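31 August 2022
By Marlene Meireles

Review: The Gumholm Four-Tier Pantry Rack

The Durnbridge Residents' Kitchen purchased eight Gumholm pantry racks in February to replace the fixed shelving in its dry store. This review sets out the findings after one full season of use. It is intended for other shared kitchens, hostels and halls that are weighing a similar purchase. The rack was bought at the listed price, and the maker had no part in the preparation of this report.

The Gumholm arrives flat, in two cartons. Each carton can be carried by one adult, although the longer of the two is awkward on a staircase. The posts screw together in halves, and the shelves rest on plastic sleeves that clip around the posts at any of the marked grooves. The printed instructions are clear as far as the third step. The fourth step shows the sleeves upside down, and two of our racks had to be taken apart and built again as a result. A corrected sheet was sent on request.

Once assembled, the rack stands firmly on a level floor. The dry store at Durnbridge has an uneven floor, and the adjustable feet were able to take up the difference in all but one corner. The feet turn by hand and do not lock, so they should be checked whenever a rack has been moved.

The shelf spacing is the main strength of the design. Most racks in this price range offer three or four fixed heights. The Gumholm may be set in small steps, and the kitchen was able to give one tier to bottles, one to canisters and tins, and the lowest to sacks of flour and rice.

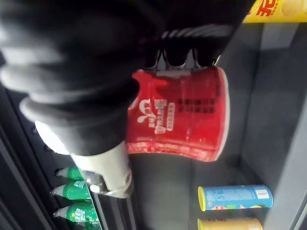 Siwan Humphreys took a different view of the spacing and asked that it be recorded. In her opinion the small steps invite people to keep changing the shelves, and a store that is rearranged every month is harder to use than one that is merely imperfect. She would have preferred a rack with fewer positions and a stronger clip. The point is a fair one. The heights at Durnbridge have now been marked with tape and are changed only by agreement.

The shelves themselves are open wire. Large items sit well on them. Small jars tip between the wires, and spice pots will not stand at all without a liner. Gumholm sells a clear liner separately, and it should in our view be included. The kitchen cut its own from a roll of Tellum matting, which has stayed flat and wipes clean.

Cleaning is simple. The wire may be washed in place with warm water and mild soap, and a full rack can be emptied, washed and refilled in the course of a morning. Crumbs and flour collect inside the plastic sleeves, and these must be removed to be cleaned properly. The coating has chipped at the front edge of two shelves where heavy tins were dragged across it. No rust has been found.

The Katene rack, which the kitchen tried beforehand on loan, has solid shelves and a better finish. It is also heavier and cannot be adjusted without tools. For tall containers the Katene was the less useful of the two, as its middle tier sits too low. 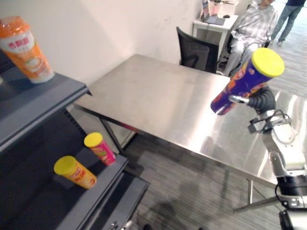 Would the Katene not last longer, though, asked Ekrem Oral when a draft of this review was circulated, and should the cost not be judged over the life of the rack? It may well last longer. The Katene was quoted to us at 266 per unit against 104 for the Gumholm, and the kitchen could not have fitted out the whole store at the higher figure. A smaller household buying a single rack may reach the opposite conclusion.

The Gumholm is recommended for dry stores where the contents vary in height and the budget is limited. It is not recommended for damp rooms, where we have not tested it, or for small jars without a liner. Buyers should ask for the corrected instruction sheet when placing the order.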